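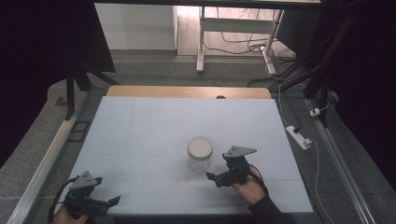 Jar with its lid on, hand-held grippers either side.

Can a machine do my chores yet?

I get asked this at every family do, so I've finally written the answers down in one place. I write the Groscombe newsletter on kitchen and workshop machines, and I've spent far too many evenings reading about arms that fold towels. These are the questions that land in my inbox most. Write in if yours is missing!

So, can I buy one that does the housework?

Not the whole lot, no. You can buy a thing that hoovers, a thing that mops and a thing that cuts the grass, and they're pretty good (mine gets stuck under the sideboard, but so do I). What you can't pop out and buy is one machine that clears the table, wipes it, puts the lids back on everything and then goes looking for the other sock.

Why is a jar lid such a big deal?

Because you've been doing it since you were small and you've forgotten how much is in it! One hand holds the jar still, the other presses and turns, and both of them are feeling for the moment the thread catches. Press too hard and the jar skids off. Too soft and the lid just slides round. Glass is a pain as well, as a camera looks straight through it and sees whatever colour the table is. I'd call a lid that goes on straight, first time, every time, a proper achievement.

Why are people holding the grippers themselves?

It's a way of teaching. A person picks up a pair of grippers, one in each hand, and does the job with those instead of with their fingers, and the recordings are used to train a robot later. I had a go with a pair once and it was like buttering toast in oven gloves. Six tries before I got a lid to bite. Telma Sepúlveda, who edits these pages, managed it in two and has not let me forget it.

What about plastic tubs? Surely those are easier?

You'd think so. They don't smash, which is nice, and you can be a bit rougher with them. 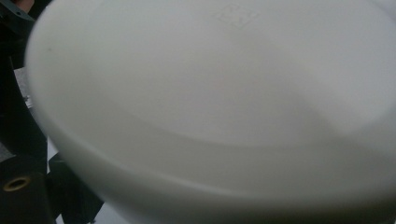
But a big tub is wide and smooth and there isn't much to get hold of apart from the rim. Squeeze a thin one and it bends, so now it's a different shape from the one the machine planned for. Plain white ones are awkward for cameras too, with hardly any pattern to go on. Solveig Berge wrote in from a small packing shop to say she'd take a machine that could stack tubs over one that could do a backflip, and I'm with her all the way.

Is it any further on in factories and workshops?

Miles further, if the job stays the same. Bolt an arm down, bring it the same part in the same spot, and it'll go all night. Mayu Ikeda looked after a line at Borier where an arm boxed 300 parts between tea breaks without a fuss. Then the supplier changed the tray, and it took 27 emails to get things going again. Mixed work, where you don't know what's coming next, is still mostly done by people.

Can they pick things up off the floor? 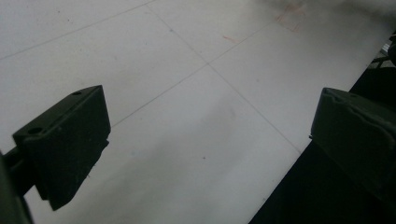 Gripper fingers open over the tiles, nothing between them.

Sometimes! A chunky toy on a plain floor, fairly good odds. A coin, a hair grip or a flat bit of paper is another matter, as thick fingers can't get underneath. Smudges and old marks are worth thinking about too. You and I know a mark isn't a thing to be picked up, but a machine has to learn that from somewhere, and I do like it when people practise on floors that look a bit lived on.

Would you have one in your house?

In a heartbeat, if it did the washing-up. I'd want a big red stop button and I wouldn't leave it alone with my nan's teapot.

When will they be ready, then?

I don't do dates any more. Osamu Hoshino has a bet with me about laundry and I'm not telling you which side I took. I'd expect single jobs first, in places like canteens and hotels, and homes a good while after that.

Last updated: November

Contact Groscombe | Copyright Groscombe | Back to top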